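**Teaching grippers by hand at Vestton**

I popped into Vestton in January, where they're collecting examples for a learning system called Julus, all done with hand-held grippers (no robot arm needed!).
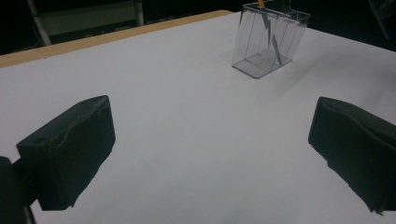 Natália Calado reckons the clear plastic things are the hardest to teach, and she'd happily take 300 tidy goes over 3000 sloppy ones. They've got 163 saved so far. I had a try myself and was hopeless – two of mine got binned before tea. Next batch starts at Mallaseo.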